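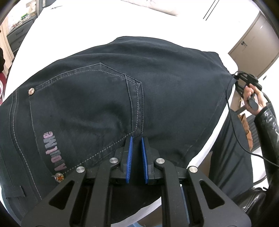 Visitor entry at Endville's secondary schools changed in March, when the Nususgate site began locking its inner lobby doors during lessons. The site has 1181 pupils and 2 public entrances. Staff now release the inner door from the office — the outer one stays open for deliveries. Provaner, which supplied the locks, set a release time of six seconds. The Nzioka annexe still uses a paper register and a bell.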